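Skina Open

The Skina Open is a juried group exhibition of contemporary art held every October in Umside. It is organized by the Lodia gallery, which occupies two floors of a former rope works near the river. Painting, textiles, printmaking and sculpture are accepted, and artists may submit up to 3 works each.
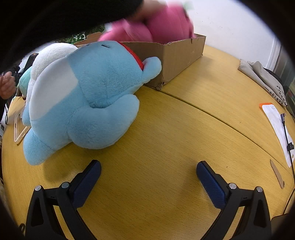 The first edition was arranged by the painter Italo Russo and hung in a single room. Later editions added a print section and a small prize, paid for by the framing company Benmoussa. The most recent open call drew 212 entries, and the show had 1,000 visitors. Admission is free, with late opening on Wednesday.

Reception

Local reviews have generally praised the range of work but criticized the crowded hanging.

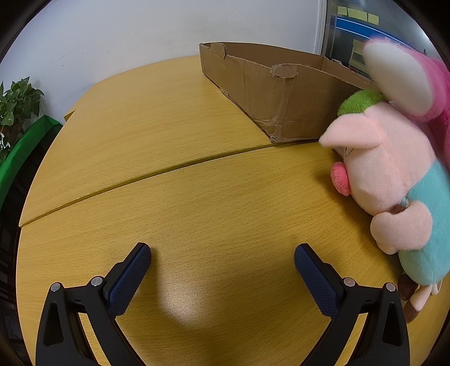 Svetozár Pešek wrote that the textiles deserved a room of their own and that the labels were set too low to read comfortably. The following edition moved the textiles upstairs. The labels stayed at the same height.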